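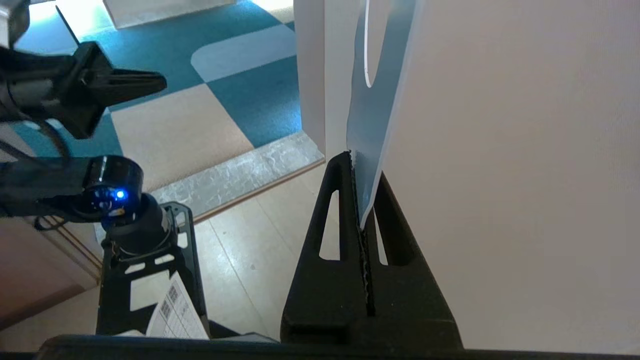 Week 5 - cooling the person, not the room. Notes to go with the slides, bring a calculator next time.

Recap first. Body makes heat all the time, sitting still or not. Gets rid of it four ways: radiation, convection, conduction, evaporation. On a hot day the first three fade as the air gets close to skin temperature. Leaves sweat.

Desk fans. A fan does not cool air. Motor adds a bit of heat if anything. What it does is strip away the warm damp layer next to the skin, so sweat evaporates faster. Empty room, fan on = wasted electricity. Write that down, comes up every year.

Evaporative coolers (the Larkora box is the one on slide 2). Water soaks a pad, air pulled through, water takes heat from the air as it evaporates. Works nicely in dry climates. In muggy weather poor, and it makes the room muggier stil.

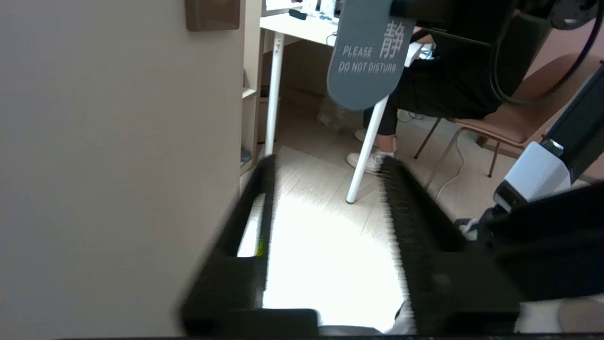
Does a portable air conditioner need a hose out of the window?
The heat taken from the room has to go somewhere, so a single-duct unit needs the hose, and the gap round it should be sealed up.

Single duct has a second problem - it blows room air outside, so hot air leaks in under doors to replace it. Two ducts better. See the Helholm sheet for the drawing.

Cooling vests, briefly. Ice packs: strong effect, short life, heavy. Wax packs: melt at a set temperature, gentler on the skin. Gandov vest, for the homework, holds 195 kJ when fully frozen. 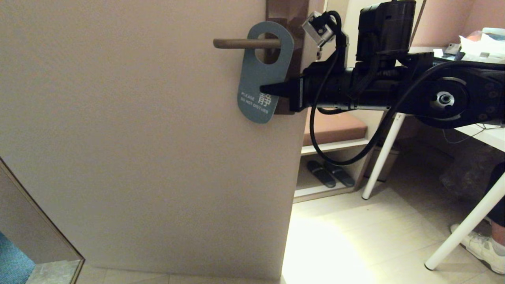
Assume the wearer gives off 473 kJ an hour at light work and the vest takes all of it. How long does it last? Show working. Then say why the real figure will be diferent - think about heat coming in from the outside of the vest, and fit.

Reading: Butkienė handout, sections 2 and 5. Skip the bit on fridges, we do that in October.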